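Visit to the Malatska weaving mill, open day

2021-10-17

The mill at Malatska opens its doors to the public twice a year, once in April and once in the fall. I missed the spring one, so I signed up for this one as soon as the list went up. The bus from Vik takes over 30 minutes and lets you off at the bottom of the hill. There is a sign for the mill but it points at the old gate, which is locked. Walk on past the bakery and go in by the loading yard.

Tours leave from the dye house. Ours had 14 people in it, and that is about as many as the stairs can handle. The guide was Amancay Insaurralde, who runs the finishing room the rest of the year. She speaks loudly and clearly, which matters once you get near the looms, and she lets people ask questions at any point. Earplugs are handed out in a paper bag at the first door. Keep them. You need them again later.

The wool comes in already scoured. We saw the bales stacked along the north wall, each with a card tied to it showing the farm and the grade. Most of it is bought through a dealer in Fenon. Amancay pulled a handful out of an open bale and passed it around. It was greasier than I expected and smelled faintly of hay. From there it goes to the carding machine, a long row of rollers covered in fine wire teeth, and comes off the end as a soft web that is split into strips for spinning.

The spinning floor was stopped for the day, so we only walked through it. One frame had its covers off for repair and a man was changing belts on it. He did not mind being watched and explained that the belts wear unevenly on the side nearest the windows. He blames the sun.

The weaving shed is the main attraction. There are 9 looms, and three were running. Eight of them are the same model, bought used when a mill on the coast closed. The last is a much older loom that they keep for narrow goods and sample lengths. The noise is a steady hammering that you feel in the floor. Blankets are woven in one continuous length with a gap left between each one, and the gap is later cut through the middle to make the fringe. I had always assumed the fringe was sewn on afterward. On cheaper blankets it sometimes is, Amancay said, and you can tell by looking for a seam.

A large part of their work now is lettered blankets, made to order for hotels and families. The letter is drawn on a grid first, and every square stands for a crossing of threads. Curves are the hard part. An S or a G will come out with steps in it unless the grid is fine, and a finer grid means more threads and a higher price. Straight letters are easier, and the mill's own advice to customers is to pick a plain typeface. Plenty of people ignore it and ask for serifs.

Finishing comes after that: washing, drying on tenter frames, brushing and pressing. The washing room is hot and the floor is wet, so wear proper shoes. A woman in our group had sandals on and had to wait in the corridor. The brushing machine raises the nap, and a blanket goes through it up to three times depending on how soft the customer wants it.

Lunch was soup and bread in the canteen, included in the ticket. The shop next door sells seconds at a good discount. Most of the faults are small — a pulled thread, or a stripe a little off at one end. I bought a gray throw from the Jastau line and could not find anything wrong with it until I got it home, where I noticed one corner is shorter than the others. Cards are accepted, but the machine was slow and the line went out the door.
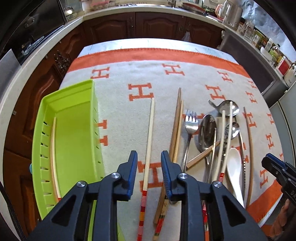 Color was the other thing people asked about in the shop. Amancay's view is that a lettered blanket should have two colors and no more, with the border matching the letter. Orange on off-white, with an H repeated over the cloth and a wide stripe across the end, is a good case of it, and the serifs are still easy to read. Dark blue on gray sells better in winter, she said, and green hardly sells at all. Orders for lettered work take 14 weeks at present, and the mill asks for a drawing of the letter along with the deposit.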